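Lunholm Household Recipes
A plain-text collection of home recipes, with ingredient tables
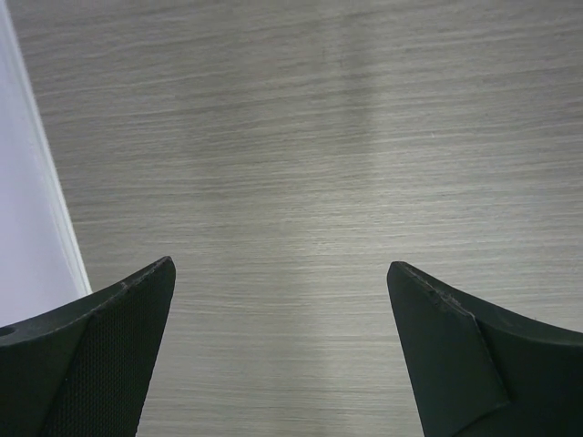

Lunholm holds 3,682 recipes typed up from handwritten cards, church and school cookbooks, and the backs of old calendars. Each recipe is one text file. A matching table lists its ingredients, one per row, with the amount and unit split into their own columns.

Version 1.2, released 28 December 2023

What's in the folder

recipes/ — one text file per recipe, UTF-8, named by recipe number
ingredients.csv — every ingredient line from every recipe
units.csv — 93 unit names and what we mapped them to
sources.csv — title, place and decade of each source, where known
dulel/ — the cleaning scripts
CHANGES.txt

Columns in ingredients.csv

recipe_id: matches the file name, without leading zeros
line: position in the original list, starting at 1
raw: the line as typed from the card, spelling mistakes included
amount: decimal number, or blank
unit: short form from units.csv, or blank
item: the ingredient in lower case, singular
note: anything left over ("packed", "room temperature", "from the good butcher")

If a card says "butter the size of an egg," amount is 1, unit is egg_size and item is butter. We did not convert these to grams. Oven settings like "slow" and "moderate" are also left as written. A range such as "2 to 3 cups" is stored as the lower number, with the full range kept in note.

How the cards were typed

Every card was typed twice by different people and the two versions were compared with Dulel, a small script that lines up the text and flags differences. A third person settled the flags. Words that could not be read are marked [?]. There are 227 recipes with at least one such mark, mostly from a box of cards with water stains.

Fractions were the largest source of errors. In several hands 1/2 and 1/4 look the same, and where the method gave no help we kept the larger reading and put "unsure" in note.

Known problems

Duplicates. The same banana bread turns up many times with small changes. We removed exact copies only.

Can sizes. A "No. 2 can" is kept as a unit and has no weight attached.

Region. Most of the sources come from the upper Midwest, so pie, hotdish and pickles are well covered. There is very little seafood.

Safety. Many of the canning recipes are out of date and should not be followed. They carry canning=yes in sources.csv — please keep that flag if you pass the data on.

Running the scripts

You need Python 3.9 or later. From the top folder:

python dulel/clean.py recipes/ ingredients.csv

This rebuilds the table from scratch and overwrites the old one. The September release wrote amounts with a comma on some systems; that is fixed.

License

Recipe files and tables are CC BY 4.0. Scripts are MIT. Corrections are welcome as pull requests, one recipe per request, with the recipe number in the title.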